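Shop diary, Tuesday, April 9, 2024 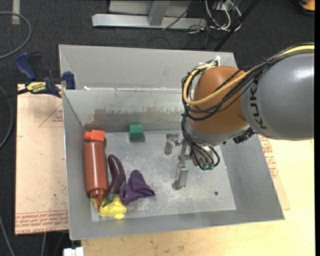 Vol. 3, p. 112

Up at six, too early. Headlamp order came in before I had the shutters up. Driver wanted a signature and I wanted coffee, he won. Two cartons of the Rirnach pocket lights and one of the Brusa headlamps, plus a bag of loose O-rings I don't remember ordering. Signed anyway.

Rirnach first. Smaller than the last batch, or the packaging is. Clip is better — stiffer, doesn't slide off a shirt pocket when you bend over. Tail switch a bit mushy. You have to really push. Wrote to Natalina Sartori at the distributor to ask if they changed the switch and she wrote back inside ten minutes, which never happens. Says yes, new switch, more sealed, will loosen up. We'll see. She also wants to know if I'll take a third carton before the end of April. Told her ask me Friday.

Changed the listing for it. Old page still said 1,099 lumens on high, box now says 1,475. That's a big jump for the same size body and the same cell. Ran one on high on the back step while I ate a roll and it got too hot to hold well before the roll was gone. It steps itself down after that. So I put in the listing, plain as I could, that high is for short bursts and medium is what you'll use. Somebody will still send it back for getting hot. Somebody always does.

Brusa headlamps ok. Strap smells like a new tire. Red mode comes on first now, good, people with kids in the tent have been asking for that. Battery door is fiddly with cold hands, tried it with my hands under the tap first. Not great. Need to put that on the page too but didnt get to it.

Phone twice during lunch. First was the man with the old two-cell light, barrel stuck solid, batteries leaked in there some time last year. Told him vinegar, leave it, tap it, don't pry. He'd already pried. Told him bring it in. Second was a school wanting lights for a night hike, up to 40, cheap, by next week. Quoted the Antwi keychain ones, lanyard included. They asked would I throw in batteries. Said yes before I'd done the math. Did the math. Still fine, just.

Which reminds me, button cells. Running low, and the last ones from the cheap place were half flat out of the blister. Back to the Sillwood ones, costs more, fewer phone calls. Order tonight. ORDER TONIGHT.

Afternoon lost to the website. Ratings box shows no stars on everything again, even the ones with plenty of reviews. Called support, on hold through the same song over and over, then a nice kid who told me to clear the cache. Cleared it. Now the stars are back but the prices are missing. Left it. Prices came back on their own by four.

Beam distance tests put off again, too much wind and the fence lady has her laundry out. Thursday if it's dry. Want to do the Rirnach against the old one side by side, same wall, fresh cells in both, and get a picture for the page — people beleive a picture more than a number.

Counter sales slow. One headlamp, some lithium AAs, a diffuser cap for a light we stopped carrying. Found the cap in the bottom drawer under the warranty cards. He was so pleased he bought a holster.

The flyer printer wants to know by morning if it's 2,000 or the smaller run. Going with the 2,000, spring sale plus the hunting show, they'll get used. Need to fix the phone number on it first, old one still at the bottom.

Leftovers for dinner, standing up. Cells ordered, 9:50. Forgot to write Brusa about the door. Tomorrow.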